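Vondano Technical Center
Robot Cell Maintenance, Unit 4
Handout: Checking the two camera views on the Altberg bench cell

Scope

This unit covers the camera check on the bench cell used in the Pearce lab. It assumes you have finished Unit 3 (arm zeroing and gripper stroke) and can bring the cell to a safe stop without notes. Allow 30 minutes for the full check and 90 if either camera has to be remounted.

The cell has a fixed camera on the workspace and a second, smaller camera at the wrist. Both feed the Josetard controller. The fixed view is used to find the tray and plan the approach. The wrist view takes over for the last part of the reach. A fault in one can hide behind the other, so each is checked alone.

Test load

Use full-height bottles, standing, on the red tray. Clear plastic with a glossy surface is a hard case for both cameras. If the cell passes with it, matte cartons will pass too. Do not swap in a box to save time.

Fixed camera

1. Park the arm outside the fixed view.
2. Set the tray against the back of the table.
3. Compare the live view with the stored reference. The rear table edge and the wall seams are the fixed marks. Do not use the tray as a mark.
4. Note how much of each bottle is in view. A missing cap is acceptable for tray finding. It is not acceptable if the job calls for a grip at the neck.
5. Where one bottle stands behind another, log the rear one as partly hidden and leave it out of the height test.

Wrist camera

1. Jog to the near-bottle pose at slow speed.
2. Confirm that the fingertip shows at the bottom of the view. If it does not, the bracket has turned.
3. Check for glare on the bottle wall. Small highlights are normal. A highlight that covers the side contour is a fail. Lower the lamp and repeat.
4. Check focus. Some blur at close range is expected, but the contour must still be readable against the wall.
5. Look for specks on the wall area. Move the arm slightly. A speck that stays put in the view is on the lens; one that shifts is on the wall.

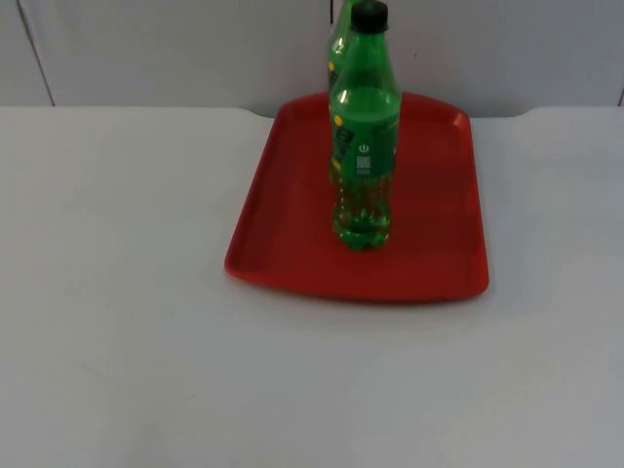
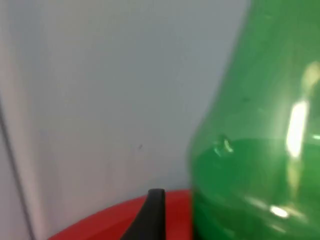
Figure 1. Green bottle and red tray in the fixed view (first) and the wrist view (second).

Cleaning and remounting

Clean lenses with the dry cloth first. Use lens fluid only if a mark remains, and put it on the cloth, never on the glass. If a bracket screw has been loosened, the saved offset is no longer valid. Tighten it, reload program 564, and run the wrist check again from step 1.

Record

Enter pass or fail for each camera on a separate line of the cell log, along with the lamp height and any change to a bracket. Leave the tray on the table for the next group.

Reading for Unit 5: lamp placement and exposure settings.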